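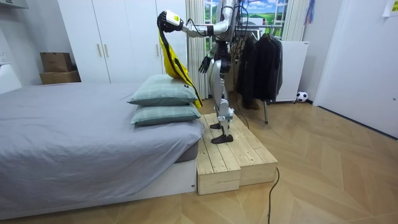

Fitted sheet keeps creeping off the head-end corners

Posted in Bedding and Laundry by Joaquim Cunha

I have a fitted sheet with a 40 cm pocket on a mattress that measures 37 cm at the side. After two or three nights the head-end corners ride up and the sheet bunches near the headboard. It was fine until March, when I started drying it on high. Is this shrinkage, worn elastic, or both? I'd like to know before I buy another one.
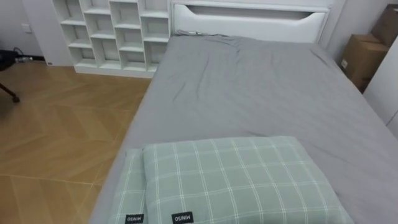 Adelino Pinheiro
Probably both. Measure the pocket at all four corners, seam to elastic, with the sheet off the bed and the fabric pulled flat. Cotton can lose up to 5 per cent in a hot dryer, and on a 40 cm pocket that is 2 cm. You then have 1 cm left to tuck under, and that won't hold.

Check the elastic separately. Stretch a marked length to one and a half times its size and let go. If it doesn't return to the mark, replace it – a strip of 10 mm braided elastic across each corner will do.

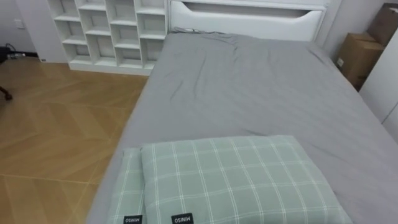 Ilídio Barros
Just get sheet straps. Mine came from Belto and they work OK.

Yae Mizuno
Agree with Adelino on the measuring. Two additions. Include any mattress topper in the depth, as people often leave it out. Also check which way the sheet is facing – on many sheets the care label sits at a foot corner, and a sheet turned sideways pulls at the short end first. For a new one, look for a 50 cm pocket with elastic all the way round, and dry it on low.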